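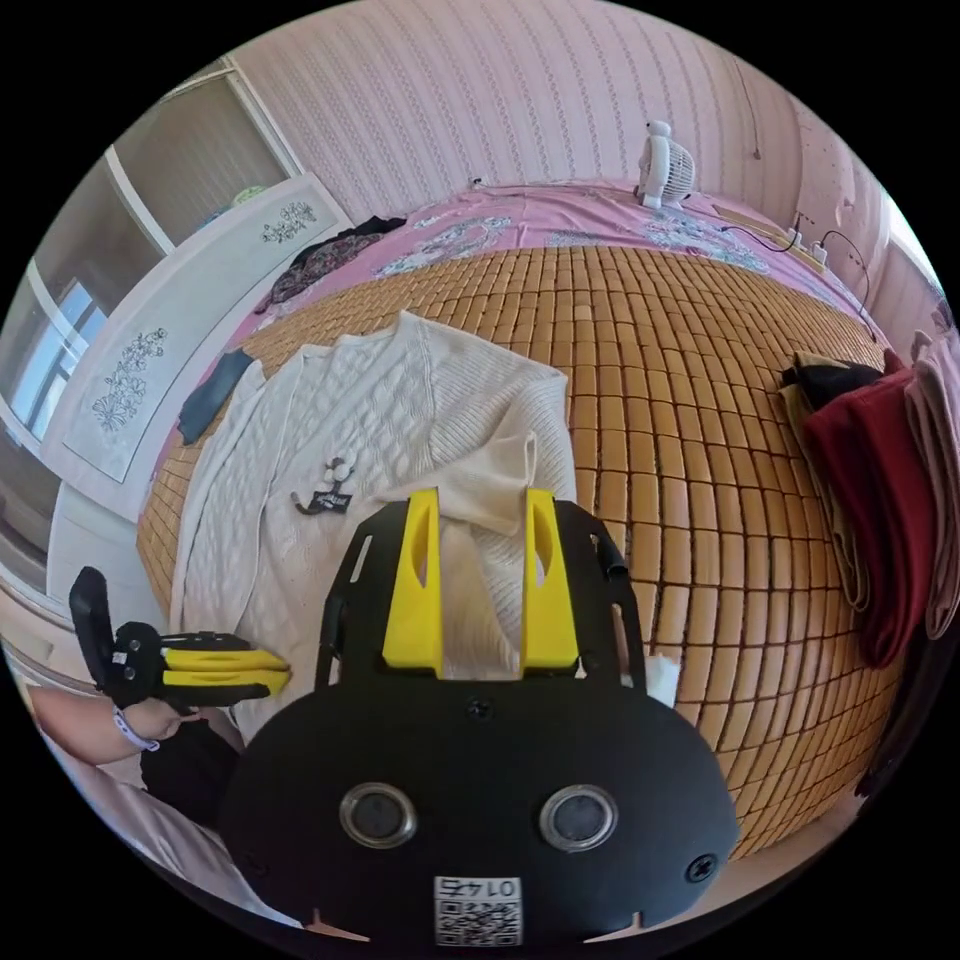
# Remettre en état et régler une paire de pinces à main Dimow

La notice fournie par Dimow tient sur un recto verso et annonce une paire « prête à enregistrer dès la sortie de la mallette ». Je n'ai pas encore vu une paire sortir prête de sa mallette. Ce qui suit est la procédure que nous appliquons à Lultmont avant chaque série de prises chez les particuliers, surtout pour le pliage du linge, qui est de loin l'exercice le plus pénible pour ces outils.

Elle concerne les pinces noires à doigts jaunes, celles avec les deux ouvertures rondes cerclées d'argent sur la platine. Pour les modèles plus anciens, le principe reste le même mais les vis ne tombent pas au même endroit.

Dernière révision : 12 mars 2021.

## Ce qu'il faut sous la main

- un jeu de tournevis de précision, à lame propre
- une pince brucelles à bouts fins
- des chiffons non pelucheux
- la cale de 9 mm livrée dans la mallette
- un feutre fin
- un vieux pull à grosses mailles et une chemise

Dimow vend un « kit d'entretien ». Je l'ai ouvert une fois : il contient des chiffons et un tournevis moins bon que le mien. L'argent est mieux placé dans une deuxième cale, la première finit toujours au fond d'une valise.

## 1. Identifier chaque pince

Éteignez les deux pinces et relevez le numéro imprimé sur l'étiquette blanche, à côté du QR code. Notez-le à la main dans le cahier, même si vous scannez ensuite le code dans Rallard.

Le scan seul ne me suffit pas. Rallard accepte sans broncher que la même pince soit déclarée à gauche et à droite, et il ne prévient pas. Nous avons perdu une session entière de cette façon en juillet dernier, et l'assistance nous a répondu que « le flux était conforme ». Il l'était, en effet : deux fois la même main.

Selon la façon dont vous tenez la pince, le numéro se lit à l'envers. Retournez l'outil au lieu de deviner.

## 2. Nettoyer les doigts

Ouvrez les doigts à la main, lentement, et regardez dans la fente allongée de chacun. Les fibres s'y accumulent, surtout après de la laine. Tirez-les à la brucelles, dans le sens de la longueur.

Évitez :

- l'air comprimé, qui pousse les peluches vers le mécanisme
- l'alcool sur les faces de contact
- la lame de cutter (oui, quelqu'un l'a fait)

La notice recommande un nettoyage toutes les 30 heures. Je ne sais pas d'où sort ce chiffre. Avec du coton lisse, on peut tenir plus longtemps ; avec un pull torsadé, la course est déjà moins franche à la fin de l'après-midi. Regardez l'état des doigts et laissez le compteur d'heures tranquille.

Passez ensuite un chiffon sec sur les rails noirs de chaque côté, en insistant dans les petites découpes rectangulaires.

## 3. Contrôler les vis de la platine

Posez la pince à plat, doigts vers l'avant. Vérifiez d'abord la vis située juste sous les doigts, puis celles du bord de la partie arrondie. Il s'agit de contrôler, donc d'aller au contact et de s'arrêter. Si la vis tourne de plus d'un quart de tour avant de résister, elle s'était desserrée : marquez sa tête et la platine d'un même trait de feutre, et revenez la voir après la session.

Nélida Carrasco met du frein-filet sur toutes les vis. Je n'en mets sur aucune. Ses pinces se desserrent moins, les miennes se démontent sans jurons. Nous n'avons pas tranché et je me méfie de quiconque prétend que la question est réglée.

## 4. Régler la fermeture

1. Glissez la cale de 9 mm entre les deux doigts.
2. Fermez jusqu'au contact, sans serrer.
3. Dans Rallard, ouvrez l'onglet de calibrage et validez la valeur lue.
4. Retirez la cale, fermez complètement, validez le zéro.
5. Rouvrez et remettez la cale. La valeur lue doit revenir à l'identique.

L'étape 5 ne figure pas dans la notice. Elle est pourtant la seule qui vous apprenne quelque chose, les précédentes ne font qu'enregistrer ce que vous affirmez au logiciel. Si la valeur ne revient pas, recommencez à l'étape 1. Si elle ne revient toujours pas au troisième essai, il reste des fibres quelque part ou un doigt a pris du jeu.

Rallard affiche un voyant vert à la fin du calibrage. Il devient vert dès que les deux champs sont remplis, quelle que soit la valeur dedans. Faites l'essai une fois, avec la cale de travers, pour vous en convaincre.

## 5. Nettoyer et vérifier les optiques

Un chiffon sec et propre, un mouvement circulaire, rien d'autre. N'appuyez pas sur les cerclages argentés. Faites de même pour l'objectif grand angle du dessus.

Lancez ensuite l'aperçu et placez-vous à l'endroit où vous allez travailler, avec la lumière que vous aurez. Un aperçu fait à l'atelier ne vaut rien pour une chambre avec une fenêtre sur le côté. Cherchez en particulier :

- un voile laiteux du côté de la fenêtre
- des doigts qui disparaissent dans une zone brûlée
- la deuxième pince, qui doit rester visible quand les deux mains se rapprochent

Le linge blanc est le cas qui trompe le plus. L'exposition automatique se cale dessus et les vêtements sombres autour deviennent une masse noire. La fiche commerciale parle d'une « gestion intelligente du contraste ». Je fixe l'exposition à la main.

## 6. L'essai sur textile

C'est ici que servent le vieux pull et la chemise. Étalez le pull à plat sur une surface souple, un lit convient très bien, et faites le geste réel : une pince tient le bord, l'autre ramène une manche vers le centre. Puis la chemise.

Les surfaces à relief changent tout. Sur une natte à petits carreaux de bambou, par exemple, le bout des doigts peut buter sur l'arête d'un carreau et l'opérateur compense sans s'en apercevoir. Faites l'essai sur la surface de travail elle-même et pas sur la table d'à côté.

Prenez garde aussi à ce qui est accroché aux vêtements. Une broche, une étiquette rigide ou un bouton en relief donne une prise très différente d'une maille. Décidez avant la session si vous les laissez, et tenez-vous-y d'une prise à l'autre, faute de quoi personne ne saura lire les données.

Je demande 3 pliages complets sans glissement. Le protocole Rivadeneira, que notre client nous impose, n'en exige qu'un. Un pliage réussi ne me dit rien : avec un peu d'adresse, on réussit un pliage avec des pinces à sucre.

## 7. Enregistrer une prise témoin

Enregistrez une prise de 105 secondes, puis relisez-la en entier avant de commencer. En entier, pas le début. Les pertes d'images que nous avons rencontrées se produisaient presque toujours après la première minute, et l'indicateur de qualité de Rallard restait au maximum.

Comparez l'ouverture affichée et l'ouverture visible à deux ou trois moments où les doigts se ferment sur le tissu. Un décalage à l'œil nu suffit à tout arrêter.

## Pannes courantes

| Symptôme | À regarder en premier |
|---|---|
| Les doigts ne se ferment pas à fond | Fibres dans les fentes |
| Le zéro dérive pendant la session | Vis sous les doigts |
| Une main est absente du fichier | Numéro déclaré deux fois |
| Le tissu glisse d'un seul côté | Face de contact grasse ou usée |
| Image laiteuse | Trace de doigt sur l'optique |

Pour une face grasse, de l'eau tiède sur un chiffon, puis séchage complet. Pour une face usée, remplacez les deux doigts ensemble. Dimow assure qu'on peut en changer un seul ; Nahuel Zúñiga a essayé sur deux paires et n'a obtenu un zéro stable sur aucune.

## Mises à jour du micrologiciel

Jamais la veille d'une session. Notez la version en place, mettez à jour une seule pince, refaites les étapes 4 à 7 sur celle-là, puis passez à l'autre. Les notes de version indiquent en général « améliorations de la stabilité », sans préciser de quoi. Après une mise à jour, considérez l'ancien calibrage comme perdu, même si Rallard l'affiche encore.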